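Orkmont Party Branch Puts Off Candidate Selection Until June

2 min read

The Orkmont branch of the Stollorcombe Alliance has put off the vote to choose its candidate for the district council seat, after a dispute over which members are allowed to take part.

Members had been told to come to the branch office at 6 p.m. to cast their ballots. A notice sent out that afternoon said the vote would not go ahead and that a new time in June would be announced. The notice gave no reason beyond "matters arising from the membership register."

Two people at the branch, who asked not to be identified, said the trouble began when the Bado ward chapter turned in a list of 56 new members a few hours before the register closed. Party rules say a person must have been on the register for 30 days before voting in a selection. The Bado chapter says its forms were handed over in time and sat in an office tray before anyone entered them.

The regional office has asked for the original forms, with the dates stamped on them, and for the receipts for the membership fees. It has also told both of the hopefuls seeking the nomination to stop contacting members until the new date is set.

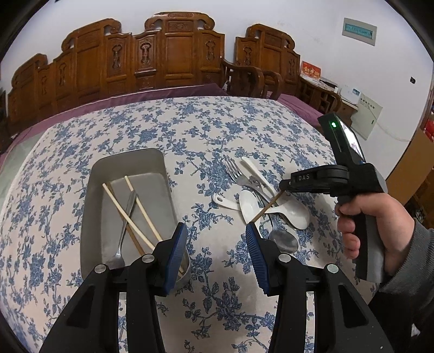 A member from the Bado chapter, reached by phone, told this site that people had paid their fees in good faith and should not lose their vote over a slow clerk. The member said the chapter would accept a short delay but would object to any ruling that took the new names off the list.

The rival camp sees it differently. In a letter to the branch executive, supporters of the second hopeful said the rule on length of membership was clear and had been applied without exception in the last two selections. They asked for the vote to be held on the old register, which has 1298 names across the district.

The seat covers Orkmont, Bado and the farms out along the Stollorcombe road. It has been empty since the sitting councilor stepped down in the spring. The party held it by a narrow margin last time, and some members worry that a long argument will leave little time to campaign. Other parties have already picked their candidates, and one has begun putting up signs near the Jacobs feed store.

The county election office said its own filing deadline has not changed. A party that misses it cannot put a name on the ballot, though a candidate may still run as an independent with enough signatures. 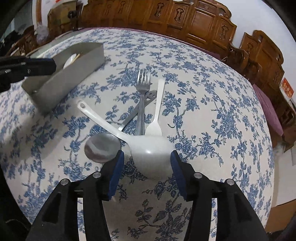 Serving spoon and floral tablecloth.

The branch executive is due to meet again at 7 p.m. once the regional office has gone through the forms. Its ruling can be appealed to the state party, but an appeal would have to be lodged within 2 days.

Comments

orkmont_reader
Same thing happened with the school board slate. Close the register earlier and stamp the forms at the counter.

Bado Born
I joined in March and I still don't know if I'm on the list. Who do I call?

tw88
They will miss the deadline, watch.

Sign up for our morning newsletter. By continuing to use this site you agree to our use of cookies.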